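Vestik releases version 2 of its bin picking planner, with cable-aware motion and a friendlier way to see what the robot is thinking

Noltden, 17 September 2025 – Vestik, the Noltden software company that makes planning and perception tools for robot arms, is very happy to announce that version 2 of Vestik Planner is ready to download. Customers with a current license can move up at no extra charge, and we hope that every one of them will, as a great deal of what is new came straight out of their letters and phone calls.

Picking mixed parts out of a bin has always been a little humbling (we say this with affection, having spent years at it). A shiny fitting throws back a bright spot that confuses the depth reading, a clear package nearly disappears, and the one piece you really want is lying up against a wall where the arm has hardly any room to turn. The first version of the planner treated finding a part and reaching for it as separate jobs, run one after the other. Version 2 brings them together, so that a grasp is only put forward once the planner has checked that the wrist can get in and back out again.

The check now includes the cables. Users can set a simple envelope around the hoses and wiring that travel with the wrist, and the planner will keep that envelope clear of the bin walls the same way it does for the arm itself. It sounds like a small thing, but it was the single most requested feature on our list, and the folks who asked for it asked for it more than once!

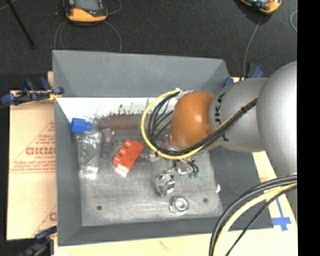 Perception has had plenty of attention too. The new confidence view colors each possible grasp by how sure the software is of it, and a click on any grasp brings up the reasons it was ranked where it was: too close to a wall, poor depth data, a neighbor in the way, and so on. For reflective and see-through items, the planner can ask for another look from a different angle before it commits to anything.

"I wanted people to be able to argue with it," said Kyriaki Vasilakis, head of planning software at Vestik. "When the arm goes for the wrong piece, you should be able to open the log and find out why, and then change a setting and try the same pick again. We used it that way ourselves all through the summer, and I will admit that it settled a few arguments in the office."

Seven customer sites tried the software in a preview that opened in June. Between them they sent in 227 comments and bug reports, and our own bench tests added around 4,000 recorded picks to the replay library that ships with the release.

"The replay tool is what won me over," said Jamie Furnival, automation lead at Skosside, one of the preview sites. "I can sit down with a cup of coffee, change the approach angle and run yesterday's picks over again without touching the cell."

Existing cell files open in version 2 without conversion, although cable envelopes do have to be drawn in by hand the first time. A short setup guide comes with the download, and the support desk in Noltden will be glad to walk anyone through it.

About Vestik
Vestik writes motion planning, perception and replay software for companies that handle mixed parts with robot arms. The company is based in Noltden.

Press contact: Vestik press office, Noltden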